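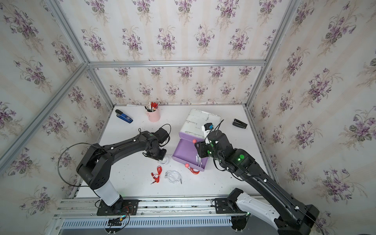 Work on the Flidilard handling rules continued this quarter, and draft 3 went to Cidateck on 04/02/2025. The draft covers two-arm stations that work with small household items. Cable tasks took up most of the review. Under the new wording, an item counts as stored only when all of it is inside the container, as with the white earphones in the open drawer; bundles left on the tabletop are logged as not stored. Wiring along each forearm must be held with ties and checked before every shift.

The log now holds 1,592 entries, against a target of 1,000. Three rules are still open, all on gripper clearance. We expect to close them by September.

Recent reports
Edet site safety review
Munine operator training update
Flidilard draft 2: comments received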